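Garment Folding Study – Call for Participants
Posted 3/6/19
Ruiz-Ortega Textile Handling
Cunville site

Ruiz-Ortega is looking for adults to take part in a paid study of how people fold everyday clothing on a flat table. The results will be used to write the folding standard for Prarkudgate, our garment return and repacking service. No experience in laundry, retail or packing work is needed. People who have such experience may apply and will be placed in a separate group.

What the study covers

The first stage deals with short-sleeved T-shirts only. A T-shirt is a simple garment on paper: two body panels, two sleeves, a collar and a hem. In practice the knit fabric stretches, the side seams twist after washing, and the two layers slide over each other when one corner is lifted. Folding instructions written for woven shirts do not carry over well. We want a record of how people deal with these problems when they are given a start position and a target size but no method.

Each trial begins with the shirt in one of three start positions: flat with the front down, folded once with the sleeves inside, or loosely bunched. The bunched start takes the most time and gives the most varied results, and it makes up the larger part of each session.

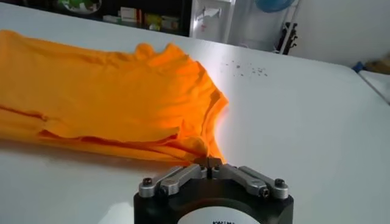 The participant opens the shirt, finds the collar and hem, smooths the fabric and folds it to a rectangle that matches a card template. The order of folds is up to the participant. Some people fold in thirds along the length and then in half. Others fold in half first and turn the sleeves in last. Both are acceptable, and so is any other method that ends within the template.

Measurements taken

– Time from first contact with the fabric to hands off.
– Length and width of the finished fold, taken at the center line.
– Height of the fold at its thickest point.
– Position of the collar relative to the top fold.
– Number of visible creases that were not part of a planned fold.
– Number of times a fold was opened and done over.

Participants are not ranked against each other and no target time is set. Please work at the pace you would use at home. A fast trial with a skewed collar is as useful to us as a slow, square one.

Table and garments

Work is done on a white table with a smooth top. The smooth surface matters to the method: cotton knit slides on it easily, so a shirt can be turned or pulled straight without lifting it, but a fold that has been pressed down can also drift when the next one is made. Part of the study looks at how people hold one edge in place while they move another. Letting the hem hang over the near edge of the table is allowed at any point, provided the finished fold rests fully on the tabletop.

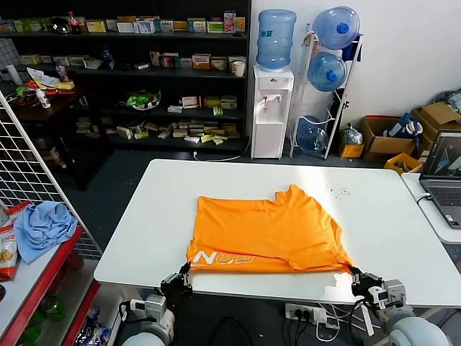

Orange T-shirt with white lettering, partially folded on the white table.

Solid, bright colors are preferred for the first stage, as the edges of each layer are easier to read against a white surface. Printed shirts are included on purpose. A print can stiffen the fabric locally and change where a crease forms, and many people use it to judge whether the shirt is facing up or down. Dark garments and long sleeves are planned for the second stage, which opens in August.

All garments are supplied. Do not bring your own. Shirts are washed in unscented detergent between participants and are not ironed.

Session format

Each participant attends two sessions. A session consists of 15 trials with a break after every three. Water is available during breaks. The first session includes a short practice period that is not measured. At the end of the second session you will be asked to write out your own folding method in plain steps, as if for a person who has never folded a shirt. Spelling and grammar are not checked. Sketches may be added.

Who can apply

– Age 18 or over.
– Able to stand at a table for the length of a session. A seated position can be set up on request; please state this when applying.
– Able to use both hands for light work.
– Able to attend both sessions at the Cunville site.
– No known skin reaction to cotton, polyester or common detergents.

Left-handed applicants are especially welcome. We have 13 places left in this round and the left-handed group is short. Glasses and contact lenses are no obstacle. Please remove rings, bracelets and watches before the trials, as they catch on knit fabric. Long nails are acceptable, but note them on the form.

Payment

Payment is made per completed session, by bank transfer. Participants who attend the first session only are paid for that session. Travel within Cunville is refunded on production of a ticket. Travel from Pretutton and beyond must be agreed in advance.

Records and consent

Sessions are recorded on video. The recordings are used to time the trials and to code the order of folds. A consent form is sent with the confirmation and must be signed before the first trial. You may withdraw at any time, including after the second session, and ask for your recordings to be deleted. Withdrawal does not affect payment for sessions already completed.

How to apply

Apply through the participant form on the Ruiz-Ortega website, under Prarkudgate – Folding Study. State your preferred hand, any past work with garments, and the times of day you can attend. Applications are handled in the order received. Applicants who are not placed in this round will be held on the list for the second stage unless they ask to be removed.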